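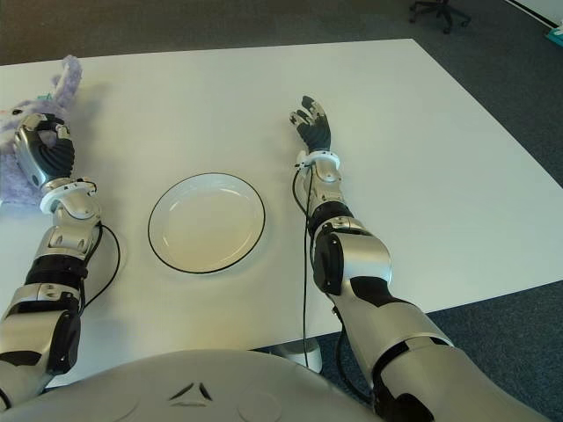 Léonie Arnaud wrote in to ask why the purchase plan for a two-armed setup has a line for hands at all, when most quotes she has seen list the arms and leave the rest to the buyer. In her words, "I would budget the arms first and argue about the fingers next year."

We went the other way in the Pinedgate plan, and this gallery goes with the budget notes. Three pictures, with the costs we tied to each. The totals are for the first year only and leave out staff time.

Two arms on one torso were quoted as a single unit by Sikel. The hands came as a separate line, and so did the cables. Ask for all three in writing before you compare vendors. Wegener sent us a lower number that turned out to cover the arms alone.

Objects for practice tasks cost very little. We set aside $140 for plates, soft toys and other household things, and $163 for replacing them.

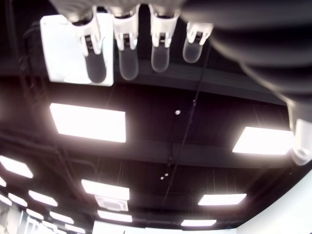
Text and captions: Nneka Babalola
Filed under: Equipment planning, Pinedgate
Last updated in June

Fingertip pads are a wear item. Our plan lists a spare set for each hand at $237 a set, ordered with the hands. Bitow quoted a longer wait on pads than on any other part, so we moved them to the top of the order sheet.

Look at the room before you sign. Power, lighting and network drops belong to the building budget here — a different form, with a different deadline. We missed it the first time and had to wait for the next round.

The table is on the equipment form. We allowed $210 for it, delivery included. Get the height from the robot vendor first, and check it against the reach of both arms.
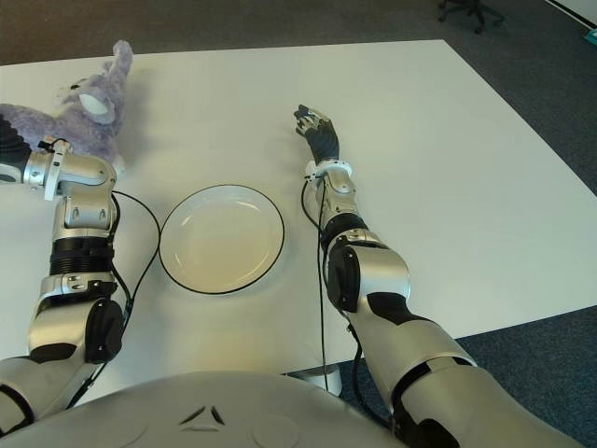

Cables were the line we cut and then put back. A spare for each wrist is in the plan now, along with clips to route them. Service visits are priced by the day, and Sikel will hold the rate for one year if the contract is signed with the order.

Still open: whether to buy a second pair of hands now or in the next cycle. Léonie's point about waiting applies better to that line, and the revised sheet will show it both ways.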